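Equipment Planning for the Second Arm
Project report, Group 4
Soudabeh Kiani, Murali Pai, Mhairi Ritchie

3. Budget

Our group was asked to plan the purchases for a second work cell in the Prarnura lab. The first cell was bought piece by piece and went over its limit, so this time we listed everything before asking for quotes. We split the list into the arm and mount, the gripper, the wrist camera, and spare parts.

Two suppliers answered. Juna quoted the gripper with one set of fingers and a delivery time of 14 weeks. Oston was slower to reply but could deliver in 20 days, and spare finger sets were $211 each. Mr. Namboodiri told us to plan on the spare fingers no matter which supplier we used, and we put two sets in the budget.

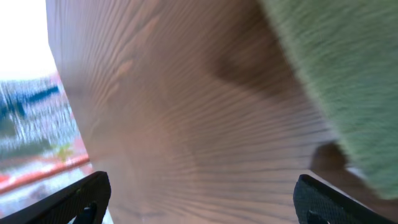 The wrist camera was harder to price. A cheap one with a short cable costs very little, but the cable has to follow the arm through every joint, and the longer cable was a separate item in both quotes. We also had to decide on lighting. Murali wanted two lamps per cell. We budgeted for one and left the second for next year.

Shipping and import fees added roughly 23 percent to the Oston order. We had left this out of our first draft, and Ms. Devadiga sent it back in January with a note in the margin. The totals in Table 2 include it.

4. Open items

The table for the new cell has not been chosen. Mhairi is still waiting for the floor plan.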